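Two sets of fingers, one wrist camera

I spent most of January swapping finger sets on the two-arm bench and keeping notes. Hidayah Osman asked me to write them up so she could stop reading them off my whiteboard. These are the notes, cleaned up a little.

The arms are the same ones as last year, and so is the controller. What changed was the fingers and the wrist camera. We had two finger sets to compare. One came from Clendell, the other from a small shop called Grernerel that sold us a test pair. I ran the same task list with each set and kept every clip.

The task list was dull on purpose. Pick up a flat object from the table, turn it, put it down, hand it to the other arm. I did 441 tries with the Clendell set and stopped there when a screw worked loose. The Grernerel set got further and ended at 938, mostly because I left it going through lunch.

Thick objects told me very little. Mugs, boxes, a roll of tape - both sets picked those up all day. Flat things were where they came apart. A smooth table gives you no gap to get under, so the finger has to catch the rim and squeeze from the sides. The textured pads helped a lot once they had hold of something. They did nothing for getting hold of it in the first place.

Closing speed mattered more than I expected. At the default setting the fingers pushed small objects away before they closed on them. I dropped the speed twice and then left it alone. Every number I kept is from after that change.

The camera was the other half of the job. I had it on the Fuchs bracket first, which put it too high, and the fingertips were out of view at the moment I wanted them. The Clinar mount is shorter and sits closer in. Both fingertips now stay in view the whole time, and there is enough table left to see what the other arm is doing. The cost is blur. When the far arm moves quickly, its fingers smear, and you have to guess where the tip is.

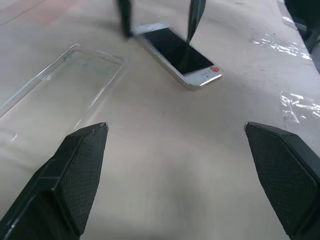 Wrist view with the near gripper open and the other one at the phone. Clear case on the left, plastic film on the right.

Clear plastic is still a problem. I can find the case by the bright line along its rim, but the film is just wrinkles and glare, and the detector we use gives up on it. I tried a dark mat for 100 tries and it helped with the case. It did less for the film.

For now I am keeping the Grernerel fingers and the Clinar mount. The Clendell set goes back in its box until I get a longer screw for it. Next on my list is shorter exposure on the camera, which means more light over the bench, and I have to find 3 more clamps before I can hang anything up there.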